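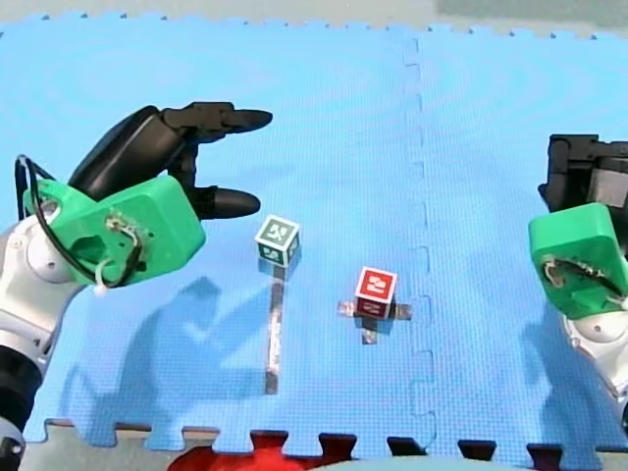 Movement joints in floors, a thread. Every floor covering changes size after it goes down, and the joint pattern decides where the change shows up. A jigsaw seam like the one in this blue foam mat is the simplest pattern to reason about: tabs and notches along a single line, and the line is free to bend a little as it runs. Most of what follows is about floors that can't bend.

Terms first, since they get swapped constantly. A control joint is a weakened line that tells a slab where to crack. A construction joint is where one day's pour met the next. An isolation joint separates the floor from something that moves differently, such as a column or a wall. An expansion joint is an actual gap with something compressible in it.

Interior slabs on grade mostly shrink. The concrete loses water, gets smaller, and is held back by friction with the base. It goes into tension and cracks. People say "the slab expanded and cracked" when they are looking at the opposite.

Thermal movement for comparison. Take ordinary concrete at 5.5 millionths per degree Fahrenheit, a 60-foot run, and a 40-degree swing. That gives 0.158 inch end to end with no restraint. In a heated building the swing is much smaller than that, and drying shrinkage dominates for the first year or so.

Control joint spacing: the usual rule is 24 to 36 times slab thickness. For a 5-inch slab that is 10 to 15 feet. Panels should be close to square. A long skinny panel will crack across the middle whether or not you drew a line there.

Cut depth: a quarter of the thickness with a conventional wet saw. A shallower cut is allowed with an early-entry saw, within the saw maker's limits. If the cut is late, the slab has already picked its own line, and the saw cut beside it is decoration.

Re-entrant corners. Any inside corner in the slab outline concentrates stress. Run a joint out of the corner. If the layout won't allow one, put diagonal bars across it and accept a tight crack.

The job that got me writing this was a warehouse conversion on Padilla Street, 2,691 square feet of finished floor over an old slab. Three coverings meet in it: wood in the offices, ceramic tile in the lobby, rubber in the workroom. Three different reasons to move, one slab underneath.

The slab had a construction joint running diagonally through the lobby. It wasn't on any drawing. Jonalyn Navarro found it by walking the floor with a flashlight held flat to the surface, which remains the cheapest inspection method I know of.

The first lobby layout ran tile straight across it. That is the classic failure. The joint opens seasonally by the thickness of a business card, the tile is bonded on both sides, and the tile loses. Grout goes first, then you get a diagonal line of broken corners.

Options at an active joint under tile: carry the joint up through the tile, or shift the nearest tile joint over it and use a membrane designed for that offset. A crack isolation membrane handles in-plane movement up to its rating. It does nothing for vertical displacement. If one side of the joint can drop relative to the other, stop and deal with the slab.

We rotated the tile pattern to line up with the diagonal. The owner had wanted it square to the entry doors. The drawing went back and forth from July until the tile order was nearly due. It looks fine on the diagonal.

Soft joints in the tile field itself: plan them even with no joint below. Closer together in sun. The lobby has a glass wall facing west, and tile in direct afternoon light gets much hotter than the room air. Color matters too. Dark tile behind glass is close to an exterior condition.

The filler in a soft joint has to be sealant, matched to the grout color if anyone cares. Grout in a movement joint is a rigid strut. I have pulled hard grout out of more "movement joints" than I have pulled sealant.

Sealant geometry: bond to two sides only. If it also sticks to the bottom it can't stretch, and it tears. Backer rod in deep joints, bond-breaker tape in shallow ones. Width about twice depth is a good default.

Now wood, where temperature barely matters and moisture is everything. Plainsawn red oak changes width by a factor of 0.00369 for each one percent change in moisture content. Lengthwise it is small enough to ignore for flooring.

Worked through: a 3¼-inch board, moisture content moving by 3 points. 3.25 × 0.00369 × 3 = 0.036 inch per board. Nothing you would notice at one joint.

Across 200 boards that is 7.2 inches, if every board were free to move and the movement all piled up at one wall. It doesn't in practice. The fasteners hold each board near where it was nailed, the edges crush a little, and the movement is shared as hairline gaps. But the number tells you how much is being held back.

That is why the perimeter gap alone never saves a wide nailed floor. For strip floors in wide rooms, start from a center spline and work out both ways, so each half moves toward its own wall. In humid climates, leave small spacer gaps at intervals through the field.

Acclimation gets treated as a waiting period. It is a moisture target. Boards that sit in an unheated building for two weeks have acclimated to an unheated building. Measure the boards, measure the subfloor, compare. Bienvenido Maglaya, who installed the office floor, writes both readings on the subfloor in pencil before covering them. I have started doing the same.

Floating floors are a different animal. Click-lock planks act as one sheet, so the whole sheet has to be able to slide. A kitchen island screwed down through it pins the sheet. So does a door frame that wasn't undercut, or a heavy bookcase on each side of the room.

Two pinned points facing each other are worse than one. With one, the sheet still grows away from it. With two, the growth between them has nowhere to go and the floor lifts in a ridge, usually at the weakest end joint. People blame the plank.

Doorways: most click products want a transition strip at narrow openings, especially where the rooms on either side are large. Customers hate the strip. Read the instructions for the specific product, because the limits vary a lot and the warranty follows them exactly.

Back to interlocking tiles. The jigsaw edge does two jobs. It resists pulling apart, and it keeps neighbors from sliding past each other along the seam. It does very little against lifting, especially in soft material where a tab can deform and pop up out of its notch.

Small errors in tile size add up along a row. If each tile is a hair oversize, the last one has to be forced, and the row stores that force as compression. Soft tiles absorb it by wandering. Dense rubber absorbs less, and the edge curls or a seam tents.

For the Padilla workroom we laid the rubber loose, dry-fitted from the middle, and trimmed at the walls. Gap at the perimeter covered by base. The tiles went down at room temperature after a night unboxed. Rubber out of a cold truck goes down small and then grows.

If you do see tenting in loose-lay rubber, don't glue the hump. Pull the base on one side, trim the perimeter row, let it relax for a day. Gluing fixes the middle of the problem in place and moves the ridge one tile over.

Where coverings meet, put the joint at the real boundary and keep each system's gap intact under the transition. A metal profile fastened to the slab between wood and tile, attached to neither, is the cleanest version I have used. — Fastened through the wood, it becomes a pin.

Documentation. Joint layout belongs on its own sheet, dimensioned, with the slab joints drawn underneath in a lighter line. When it is a general note ("provide movement joints as required"), the decision gets made by whoever is holding the trowel, at the end of the day, in whatever spot is easiest.

Someone asked by message about epoxy coatings. Same logic. Honor moving joints by cutting through the coating and filling with a flexible sealant. Old control joints that have stopped moving can be filled with semi-rigid filler and coated over, with the understanding that a line will probably telegraph through anyway.

Semi-rigid filler, while on the subject, is there to support joint edges under hard wheels. It is meant to separate from one side of the joint if the slab keeps shrinking. Wait as long as the schedule allows before installing it, and refill the separation later if it opens enough to matter.

Next thread will be on slab moisture testing and why the plastic sheet test tells you so little. I need to dig out the readings from the Padilla job first.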